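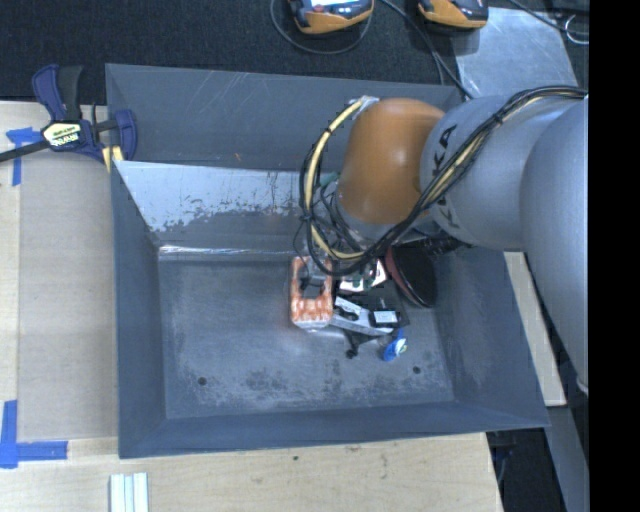
Section 4. Running the bin-picking demonstration for visitors

So you have a group coming through, and you would like to show them the arm picking things out of the bin. Good! It's the part of the open day most people remember, and once you have done it a couple of times it's a pleasure to run. Please read this whole section before your first group arrives, and have Section 3 (Starting the cell) finished, with the arm parked at its home position and the Willeo control screen showing Ready.

4.1 Before the doors open

1. Walk around the bench and look at the bin. It should sit right beside the flat board outlined by the blue tape marks on the work surface. If somebody has leaned on it and it has moved, slide it back to the marks before you do anything else.

2. Give the bar clamp a firm wiggle. You are looking for no movement at all between the clamp and the bin.

Note: Old scuffs and scratches on the metal do no harm, and you don't need to report them.

3. Follow the cable bundle with your eyes from the arm down past the wrist. Every tie should be snug, and the loop beside the orange joint should hang free, with nothing caught in it.

4. Put your mixed objects on the floor of the bin in one loose group. Visitors like a real jumble, so don't be too tidy about it. Different shapes and colors make a better show than a row of matching parts, and a long piece of metal lying at an angle gives people something to wonder about.

Caution: Never reach into the bin while the arm is enabled, even for a second, even if it looks perfectly still. Press Hold, turn the key to Off, take the key out, and then reach in.

5. On the Willeo screen, open Demonstrations and choose Byun Visitor. Set the speed to 20 percent. Please leave it there for the whole day, however much the teenagers beg.

4.2 With the group in the room

1. Welcome everyone and bring them up to the rail. The room holds 20 people including you, so split a bigger party and let the second half start with Macarena Ocampo at the Dremport table.

2. Point out the emergency stop and say what it does. Ask the group to keep bags, scarves and phones on their own side of the rail.

3. Let them look for a minute before you start. Somebody will usually ask how the arm knows where things are, and that's your cue to talk about the picking software in your own words. There is a short script in Appendix B if you get nervous, but Hazem Bouazza has never once used it and his groups always seem to have a fine time.

4. Press Start. The arm goes over the bin, reaches down and tries for the object it rates easiest.

5. If it misses, just let it try again. Three misses in a row will bring up message 964 (No grip confirmed), and the arm goes home by itself. Press Hold, turn the key to Off, take the key out, stir the objects a little, and start over.

Note: A miss is a lovely thing to talk about. Children especially enjoy guessing which object will be hard, and you can take a show of hands before each pick if the group is lively.

4.3 Between groups

1. Press Home and wait for the arm to stop. Turn the key to Off and take it with you.

2. Put the picked objects back in the bin and check the clamp once more.

3. Write the group size in the visitor log. When the pick counter reaches 100, ask Špela Lazarević or Khalil Geagea to look over the gripper before the next group comes in.

If anything sounds or feels wrong, stop and call the Vumden desk. Your visitors will be happy to wait over a cup of coffee. Closing down at the end of the day is covered in Section 5.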